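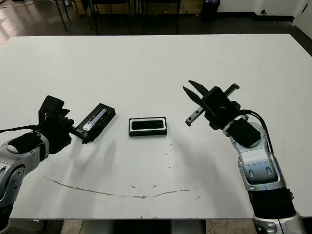
Pauline Rowbotham told me on the train home that two arms are only worth the money if they learn to wait for each other, and I have been thinking about it since. We had visited the open day of Stutevora in Windcombe, in a group of 30 people.

The demonstration was with small black cases on a white table.

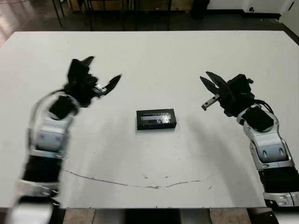
I asked the engineer how long a new task takes them. He answered up to 200 attempts, and he did not look ashamed of it. I liked him for this. 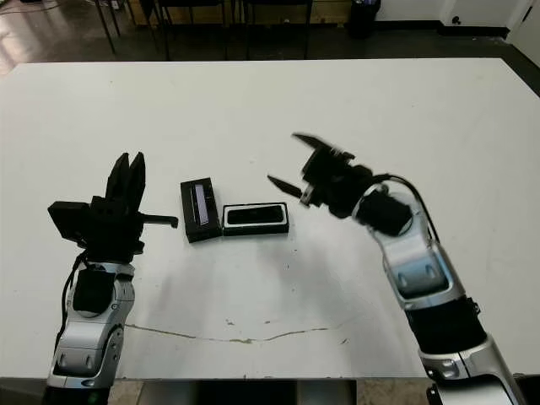
After the coffee we could ask questions for 5 more minutes, and I used mine for the grippers. In June I will go again.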